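How to Make Fresh Ricotta at Home with a Plain Plastic Colander

Posted in Kitchen Basics, March 14, 2024

I put off making ricotta for years because I thought I needed cheese molds, a special thermometer and a free weekend. Wrong on all counts! If you own a big pot and a shallow colander with small holes, you're most of the way there.

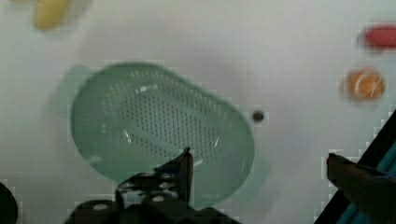
My first batch happened in October, after a trip to the Saturday market in Osville, where a woman at the Kramer dairy stall handed me a spoonful of ricotta made that same morning. I went home with two jugs of milk and no plan whatsoever. It worked anyway, and I've been making it every couple of weeks ever since.

What you need

Half a gallon of whole milk (anything except ultra-pasteurized, which won't curdle properly)
1 cup heavy cream
3 tablespoons fresh lemon juice, plus a little extra standing by
1/2 teaspoon salt
A heavy pot with plenty of headroom
A shallow colander, a bowl it can rest on, and a piece of cheesecloth

About the colander

I love the shallow oval kind for this. The curds spread out in a thin layer, so they drain evenly and you don't end up with a soggy middle and a dry top. Look for lots of little holes across the whole base. Big slots will do in a pinch, but double your cloth or you'll be fishing curds out of the whey.

If yours is plastic, check what the maker says about heat before you pour anything hot into it. Some thin ones are meant for berries and salad greens, and those should stay with the berries! For a basket that can't take it, let the pot cool down before you drain. The curds hold together fine.

Making the cheese

1. Rinse the cheesecloth in cold water, wring it out and line the colander. Leave enough hanging over the rim that you can gather the corners later. Set the colander over the bowl with a good gap underneath.

2. Pour the milk, cream and salt into the pot and warm it over medium heat. Stir often, and get right down into the corners, where it likes to catch. You want small bubbles at the edge and plenty of steam, just short of a real boil. If you have a thermometer, that's 190 degrees or a touch over.

3. Take the pot off the heat. Drizzle in the lemon juice and give it two or three slow stirs, then stop. This is the fun part! Little white flecks show up first, then the whole pot starts to separate.

4. Cover it and leave it alone for 12 minutes. If the liquid still looks like milk when you lift the lid, stir in another teaspoon of lemon juice and wait a few minutes more.

5. Ladle the curds gently into the lined colander. Pouring the whole pot at once breaks them up and makes a mess of the counter (ask me how I know).

6. Drain for 9 minutes if you want something loose and spoonable for toast. Go to 40 for lasagna or stuffed shells. Don't squeeze the cloth.

Keeping it

Tip the ricotta into a lidded container and get it into the fridge as soon as it's done draining. I use it within three days. If it firmed up too much, stir in a spoonful of the whey and it comes right back.

Save the rest of that whey, too. It makes wonderful pizza dough in place of the water, and I've cooked rice in it with great results.

Cleaning up

Rinse the colander right away, cold water first. Hot water sets the milk protein in all those tiny holes, and then you're at the sink with a toothbrush. Flip it over and spray from the back so anything stuck gets pushed out the way it came in. The cheesecloth gets the same cold rinse, then a wash with unscented soap.

Next time I'm trying it with a splash of buttermilk in place of some of the lemon, and I'll add the amounts to this page once I've got them right.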